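Insulated bottles: cleaning and storage

Rinse the bottle the same day it is used. Milk and tea residue left overnight will hold a smell even after washing.

1. Fill to the shoulder with warm water and one teaspoon of bicarbonate of soda. Leave for 47 minutes or so – a full hour does no harm.
2. Scrub the inside with a long bottle brush. Wire wool will mark the lining.
3. Clean the threads of the neck separately, using a soft toothbrush. Residue collects in the grooves and stops the cap sealing.
4. Prise out the cap seal with a blunt plastic tool. Wash it, dry it and refit it flat side down. Replace after 12 months of daily use.
5. Store with the cap off.

Matt coatings scuff easily at the shoulder. Wipe with a damp cloth only; cream cleaners leave a shiny patch.

A cream bottle with its cap removed, exposing the metal thread, and a small pink cup:

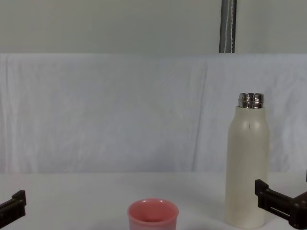
Can an insulated bottle go in the dishwasher?
Wash it by hand unless the maker states otherwise – heat and strong detergent can damage the coating and the seal.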